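Sindska Toy Library
Midyear report to the Ostia grant program
Period covered: January through June

What the grant paid for

The grant covers sorting, repacking and shelving of the donated toys and play-kitchen items that had built up in the back room at Sasbridge. At the start of the period we had 103 boxes waiting. All but 33 have now been opened and their contents sorted. The remaining boxes are mostly soft toys, which we left for last.

The sorting table

We replaced the old folding tables with one long table. It is covered in brown paper and marked off in rectangles with blue tape. The rule is one container per rectangle, and a container stays in its rectangle until the list for it is finished. The paper is changed when it tears or gets too marked up to read. Tape has been our most frequent small purchase and came in slightly over the amount in the budget.

Baskets and bins are set out before the toys come over. The wicker basket in the middle was still empty at this point, and the shallow yellow bin toward the far end had a few small items in it.

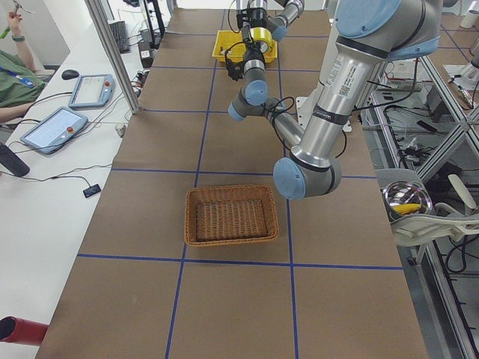

Mixed sets

Most borrowing families ask for mixed sets, so we changed the plan in the spring. The first plan was to keep all play food together and all animals together. Sunita Mittal, who runs the lending desk, asked for small baskets with a bit of each, and these have gone out faster than the single-type boxes. A set usually has some play food, something to stack and one animal. Pieces that belong to a larger set are kept out of the mixed baskets so that the larger set stays whole.

The yellow woven basket is one of these, with the carrot, the twisted bread roll, a purple foam cube, a small can and a guinea pig among its six pieces. 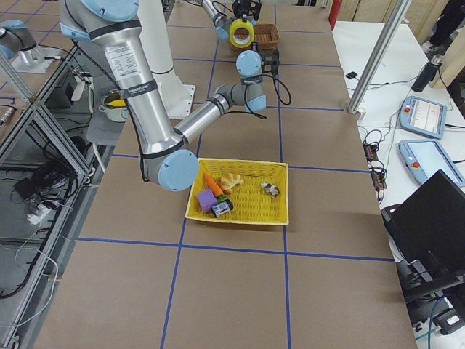 Report prepared by Yareli Olvera, collections
Figures checked by Seraina Gruber

Results to date

We have listed 796 pieces in the catalog. Each entry gives the type of toy, the suggested age and the basket or box it belongs to. Broken pieces and pieces with missing parts are not listed. Madhu Bisht has been setting aside those that can be repaired.

Cookware donated for the play kitchen has been slower. Some of it is full size and too heavy for small children, and we have not settled whether to lend it or pass it on. It is being kept apart from the toys for now.

Spending

Spending on containers is under budget, as many baskets were donated. We would like to move the unspent amount to shelving. The current shelves hold the sorted boxes but leave no space for the mixed baskets, which cannot be stacked. Tyagi has quoted for 2 more units and the quote is attached.

Next six months

Finish the remaining boxes.
Add the soft toys to the catalog.
Decide on the cookware.
Put a contents card in every mixed basket. Amparo Garrido has drafted the card and it is being tried out at the lending desk.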